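**March 2022**

The house curtain of the Quintero Theater in Tretside is raised and lowered at every performance, and it is seen by more people than any actor in the company. It receives little attention in return. This article concerns the cloth of the building: the house curtain, the legs and borders, the black masking drapes, and the work of keeping them fit for use.
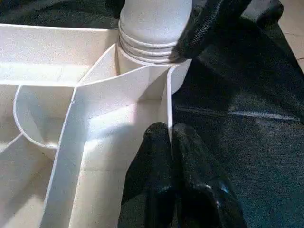
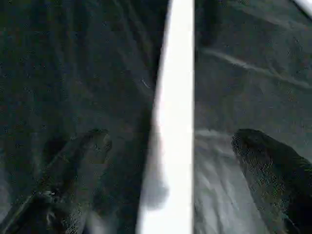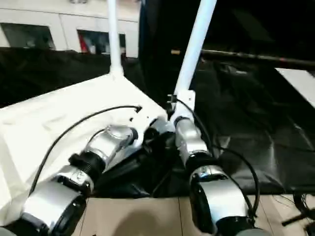
The Quintero owns 77 separate pieces of stage drapery, of which the house curtain is the largest and the oldest still in service. Most of the rest is masking, hung at the sides and above the stage to hide equipment and actors waiting for an entrance. Masking is meant to go unnoticed, and for that purpose the theater has long favored very dark cloth. Darkness does not conceal poor handling, however. The charcoal fabric in the second picture shows its soft folds and creases plainly behind the upright white bar, and stage drapes under side light behave in the same manner. A crease that cannot be found in the storeroom may be visible from the last row of the balcony.

The present inventory dates from the reopening of the building in 1998. Before that year, drapes were recorded by the name of the production for which they had been bought, a practice that served the staff of the day and puzzled everyone who came after them. One entry read only "the good blacks." Each piece now carries a cloth label sewn into the lower hem at the stage left corner, giving its width, its finished height, the date of purchase and the date of its most recent flame test. A second copy of the same information is kept in the production office.

**The house curtain**

The curtain was made by the Surico workshop, which supplied theaters throughout the region until it closed. It is a wool velour in dark red, lined in cotton, with a fringe that has been replaced twice. The fabric was sewn with the pile running downward, so that dust falls away when the curtain is brushed. Had the pile run upward the color would have appeared deeper, and the Surico order book records that the theater was offered this choice. The management of the time chose ease of cleaning.

Fullness was set at 70 percent, meaning that the cloth is that much wider than the opening it covers. The surplus is gathered into pleats at the top and held by webbing and grommets. Fullness gives a curtain its weight and its sound. It also gives it a great deal of surface on which dust may settle, and the upper pleats, which are the hardest to reach, collect the most.

Emiliano Zavala has been head of stage draperies at the Quintero for 25 years. He trained as an upholsterer and came to the theater to repair seats in the stalls. The curtain was at that time showing wear along its leading edges, where the two halves meet and where performers reach for the gap at the curtain call. Mr. Zavala turned the worn edges under, faced them with new velour, and was asked to stay.

"People take hold of it," he said. "They are excited and they pull. I would rather repair the edge every few seasons than ask a singer to stop being pleased."

**Cleaning and inspection**

The drapes are inspected every November, before the winter season opens. The inspection takes place with the working lights on and each batten lowered to chest height. Staff examine the ties, webbing and grommets first, then the seams, and last the hem, where a chain or a length of pipe is carried in a pocket. The hem pocket suffers most on a touring week, when drapes are dragged across a floor that may have screws or splinters in it.

Brushing is done by hand. A soft brush is drawn down the pile in long strokes, beginning at the top, and a vacuum with a screened nozzle follows. The theater does not permit washing on the premises. Water can remove the flame treatment from cotton and can cause wool to shrink unevenly - a drape that hangs one inch short on one side cannot be used at the front of the stage again.

Flame testing is carried out on a small piece cut from the inside of the hem. Drapes that fail are sent to Sultivetti, the cleaning and treatment firm on the river road, and are returned with a new certificate. Treatment stiffens the cloth slightly. Experienced crews can often tell a newly treated drape by the feel of it on the rail, and they hang it early so that the folds have time to drop.

**Folding and storage**

A drape that is not hanging is folded face inward, brought to thirds and then rolled loosely from the hem to the webbing, so that the label and ties are the last things covered. Two people are required for a leg and four for a border. The rolled cloth is placed in a canvas hamper, one piece to a hamper. Stacking is forbidden. Velour that has been pressed under weight takes a shine along the fold, and steaming does not always remove it.

The storeroom lies beneath the rear of the stage and is kept dry by a small ventilation plant installed during the 1998 works. Cedar blocks are used against moths. They are sanded each spring to renew the scent, and the wool pieces are unrolled and aired at the same time.

**A second curtain**

The theater has set aside funds for a replacement house curtain, and samples in three weights of wool velour were hung in the auditorium last season for comparison. Opinion among the staff favored the heaviest. The lightest moved well but allowed stage light to pass through at the seams, and the middle weight was judged too orange under the chandelier. An audience of 477 attended the evening on which the samples were shown, and comment cards were provided in the lobby.

Mr. Zavala has asked that the Surico curtain be kept when the new one is delivered. The lining remains sound, and the central panels, which have never been handled, hold their original color. They may be cut down to make a pair of drapes for the rehearsal room, where the present ones are to be retired at the end of the season.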